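Products > Tables and worktops > Butcher-block tops

Clernora Butcher-Block Table Top

29 June 2021, by the Cellham workshop desk

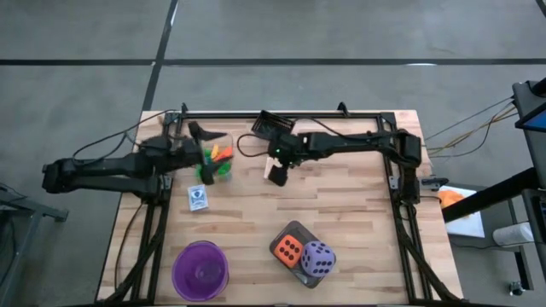

Overview

The Clernora is a solid wooden table top made from strips glued side by side, in the butcher-block way. The strips run from pale cream through tan to a pinkish brown. We do not stain them to match. Each top is laid up from what is in the rack that week, so two tops ordered together will be close in colour but will not be twins. If you need a pair for the same room, say so on the order and we will lay them up from one batch.

It is sold as a top only or as a full table on the Wedutside frame. Most go out as full tables, to workshops, schools, play rooms and hobby rooms where the surface gets daily use. It suits bench work, sorting, board and card games, model kits and craft. It can be used in a kitchen as a side table, but it is not sold as a chopping board and the standard finish is not meant for cutting food on.

Surface and finish

The top is sanded flat on both faces and given two coats of clear hard oil. The finish is low sheen. Cards and paper slide on it easily and small plastic pieces are easy to see and pick up, apart from very pale ones, which can get lost against the cream strips. A cloth mat helps if you work with those.

Edges are square with a light round taken off by hand. A deeper round can be ordered for rooms used by small children. It adds 5 working days.

Marks from pens, paint and glue will usually lift with a damp cloth if caught the same day. Older marks need a light rub with fine paper, along the strips, and a wipe of oil afterwards. The oil we use is sold separately under the Šimkus name and one tin is enough for several years of small repairs.

Fixing things to the top

The wood takes screws well. Drill a pilot hole first, and keep at least 20 mm in from any edge. Clamps can be used anywhere along the sides, with a scrap of card under the jaw to stop it denting the oil. For heavy clamp loads, or anything that will be moved on and off often, we suggest a fixed rail at the side of the table. Rails are not supplied.

Do not fix anything across the full width of the top with tight screws. Wood moves with the seasons and a top held rigid will cup or split. Use slotted holes, as on the Wedutside frame.

Floors

The frame has screw feet with plastic pads, made for hard floors such as smooth concrete, tile or sealed boards. On concrete, set the feet once with a spirit level and check them again after a month. On carpet, ask for the wide feet, which cost the same.

Storage on and under the table

There is no drawer and no shelf in the standard table. Customers who sort small parts tend to use clear plastic tubs on the top, as the contents show from the side. Slatted baskets are fine for larger items, but check the underside for sharp moulding lines before you drag one over the oil. Felt dots are packed with every top and can be stuck to the base of anything that gets pushed about.

Care

Wipe up water as soon as you can. Dust with a dry cloth. Re-oil once a year in a busy room, or when the surface starts to look dull. Keep the top away from radiators and out of strong sun for the first few weeks, while the colour settles. The pinkish strips fade a little towards tan and the cream ones darken slightly.

Do not use bleach, scouring powder or steam.

Ordering

Order code 238 for the top only. For the full table, add F to the code. Tops are cut to length at Cellham, up to 3000 mm. Longer runs are made as two tops with a joining plate underneath, and the join will show.

Orders placed now are going out in turn. The workshop closes for the first week of September for machine servicing and no tops will be cut or sent in that time.

Returns are accepted on standard lengths if the top has not been drilled or oiled again. Tops cut to a special size cannot be returned unless there is a fault. Small knots, filled pin holes and differences in colour between strips are normal and are not counted as faults.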